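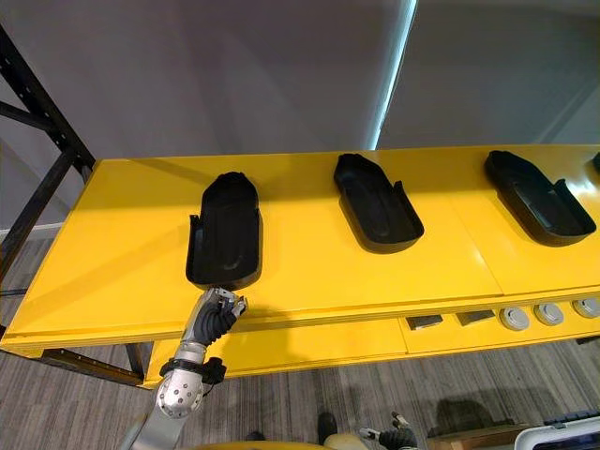
Preguntas frecuentes sobre Plelau, nuestro robot de taller

Desde que abrimos las puertas los lunes por la tarde nos llegan muchas preguntas, casi siempre las mismas, así que Mélanie y yo hemos reunido las respuestas con calma. Si falta la tuya, escríbenos, ¡nos encanta hablar de esto!

¿Qué es Plelau?
Es un robot con dos brazos que estamos montando entre varios socios del taller compartido Skunby. La idea es que aprenda a coger bandejas de plástico de una mesa y a pasarlas al siguiente puesto. Parece poca cosa, ya lo sabemos, pero una bandeja con las paredes altas tiene más miga de lo que uno imagina cuando la coge sin pensar.

¿Cuánto os ha costado?
En material suelto llevamos gastados 1.209 euros. Ahí no entran las manos ni los brazos, que compramos de segunda mano con el bote común del año pasado, ni desde luego las horas (Zachary lleva la cuenta de las suyas y prefiere no enseñarla).

¿Por qué la mesa es amarilla?
Porque así las bandejas negras destacan muchísimo y la cámara las separa bien del fondo. Lo malo es que el tablero brilla, y con toda la luz del techo encendida los reflejos la despistan - de momento trabajamos con la intensidad al 80 por ciento.

¿Para qué lleva guantes?
El recubrimiento negro acanalado de los dedos se lo pusimos para que agarre mejor. Las puntas las dejamos de metal, que entran con más facilidad bajo el borde.

¿Se puede visitar con niños?
Claro que sí, a partir de las 5 de la tarde. Solo pedimos que se queden a 2 metros mientras los brazos tienen corriente.

¿Compartís el código y los planos?
El programa de control, que llamamos Modgate, sí: Laurier Chan lo entrega a quien se lo pida en el taller. Los planos del soporte todavía están a medio pasar a limpio, así que un poquito de paciencia.

¿Hace falta saber de electrónica para echar una mano?
No, de verdad que no. Raymonde Kennedy llegó sabiendo coser y hoy se encarga de todo el cableado de las muñecas. Ven un lunes, pregunta por Mélanie y trae calzado cerrado.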